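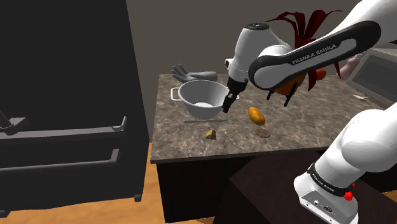 Vostetti plug-in energy monitor: two months with the meter that judges you

My electricity bill went up by a fifth last winter and the supplier's explanation was "seasonal variation", so I bought a Vostetti. It plugs in at the wall, your appliance plugs into it, and a small grey screen tells you what the thing is costing.

Setting the tariff takes 6 button presses if you get it right and an evening if you don't. The manual appears to have been translated by someone with a grudge.

Once running, it's good. Our old freezer in the garage drew 222 kWh over the test, a lot of money to keep peas in. The television on standby used next to nothing, so I've had to apologise to my son.

Grumbles: the screen has no backlight, and most sockets in Otlow houses are behind a sofa. It also forgets everything in a power cut.

The Plokstead does the same job with an app, for twice the price. I'd stick with this one and buy a torch.

Four stars. The freezer goes in June.

Valtteri Tikkanen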